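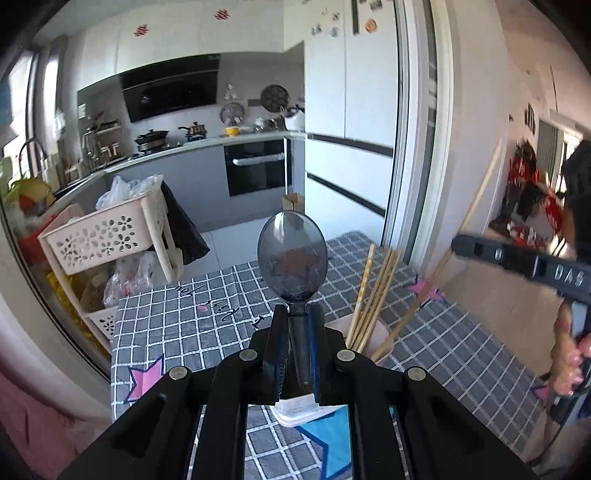
How long should I keep the papers from a paid-off personal loan?
Keep the payoff letter and the signed note for as long as you have any credit in your name. Monthly statements can be shredded once the lender has confirmed a zero balance in writing and your credit reports show the account closed.

Household tips: loan paperwork

Put one loan in one folder. Write the lender, the last four digits of the account and the closing date on the tab.

Request a payoff quote before sending the final payment. The balance on a statement leaves out interest accrued after the statement date. On one of my own loans the statement read $433 and the quote read $446.

Cancel autopay only after the final payment has posted. Check the account again at the next billing date.

For a car loan, file the lien release with the title. A scan is useful, but some offices accept only the original.

Thermal receipts fade. Photocopy them onto plain paper and staple the copy in front.

Use a cross-cut shredder for anything with a full account number.

Vinh Ninh
Last updated April 29, 2026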